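Wallpapering odds and ends - quick tips

Posted 1 May 2019 by Ylva

Typing this between coats so forgive the mess. Have just done the back bedroom and the box room, both in one go, and people keep asking how. So. Tips.

Before you start

Wash the walls. Sugar soap, then plain water, then leave overnight. Grease near light switches is the worst, go over it twice.

Fill holes, sand, hoover the dust. Old lining paper can stay if it's flat and tight. If it bubbles when you wipe it, off it comes.

Size the wall on bare plaster. Thinned paste is fine. Makes the paper slide.

Check the batch number on every roll. Every roll! Bought mine from Brandik and one was from a diffrent batch, they swapped it but that was a wasted trip.

Paste

Lumps: sieve it through old tights. Leave it to stand for as long as the packet says, stir again.

Too thin is worse than too thick. You can always add a splash of water.

Paste-the-wall papers, do a bit wider than the roll. Pasting table not needed but handy for cutting.

Cutting

Snap-off blade, new edge every couple of drops. A blunt one tears wet paper and you'll be cross all afternoon. Leave a bit extra top and bottom, trim once it's up.

Number the backs in pencil. Arrow for which way is up. Giuliana didn't and hung one upside down, spotted it after the furniture went back in.

Hanging

Plumb line for the first drop. Not the door frame, not the corner, they're never straight in an old house.

Smooth from the middle out. Brush for textured, plastic smoother for flat vinyl. Wipe paste off the front straight away with a damp sponge, clean water, change it often.

Bubbles - leave small ones, most go as it dries. Stubborn ones, slit with a blade, dab of paste on an artist's brush, press.

Big swirly patterns

Busy marbled designs hide wonky walls better than stripes do. Buy an extra roll for the matching. Stand well back and look before you commit to which bit of the pattern goes in the middle of the main wall. On three sides it's a lot of pattern, so keep the rest plain. Coral, pink and purple with the odd bit of yellow is cheerful if you like that, I do.

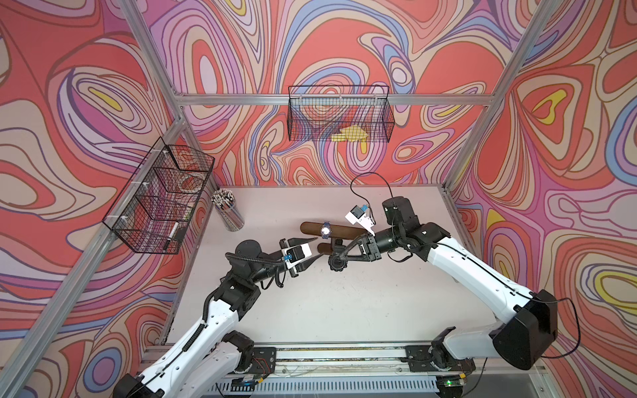
Corners

Never take a full width round an inside corner. Cut so a sliver turns, then hang the offcut over it, plumbed again. Overlap adhesive on vinyl, ordinary paste wont hold it.

Sockets

Power off at the board. Loosen the plate, cut an X, trim, tuck the edges behind, let it dry before the power goes back on. Not with foil papers though, trim those round the plate.

Leftovers

Drawer liners, book covers, back of a shelf. Keep one decent length for patching, rolled, label on.

Brushes want washing now, more on ceilings in September.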